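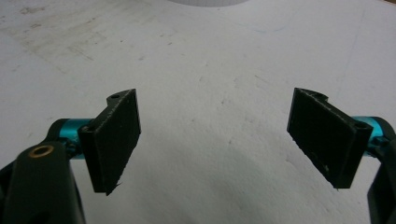 UNDGATE, December

Section 3. Submitting a Paper to the Gosselin Graduate History Conference

This section covers the submission of abstracts and finished papers through Bino, the online system used by the Department of History at Besavcombe College. Presenters should read it in full before opening an account.

Before you begin

Have ready your student number, the name of your faculty sponsor, and an abstract in plain text. Co-authored papers require a single account, held by the lead presenter.

3.1 Creating a presenter account

1. Go to the Bino sign-in page and select New Presenter.
2. Enter your college e-mail address. Personal addresses are not accepted.
3. Choose your program of study from the menu. Students in joint programs should select the one in which their sponsor teaches.
4. Open the confirmation message and follow the link.

Note: Confirmation messages are sometimes filtered as junk mail. Check that folder before requesting another link.

3.2 Entering the abstract

1. Select Add Paper, then Abstract.
2. Type the title exactly as it should appear in the printed program.
3. Paste the abstract into the text box. The limit is 3,000 characters, including spaces.
4. Choose a period and a region. These entries are used to assign papers to panels.
5. Select Save Draft, review the preview, and select Submit.

Caution: An abstract cannot be edited once it has been submitted. Corrections to names or titles must be sent in writing to the program editor, Mireille Shboul.

3.3 Uploading the finished paper

1. Sign in and open the entry marked Accepted.
2. Attach the paper as a PDF. Footnotes should be numbered continuously – endnotes are permitted only for papers with long archival citations.
3. List any maps, charters, or manuscript pages you intend to project, with the holding library for each.
4. Select Send to Sponsor. Your sponsor must approve the file before the panel chair can read it.

Note: Uploading a second file replaces the first and cancels any approval already given.

For room assignments and speaking times, see Section 4.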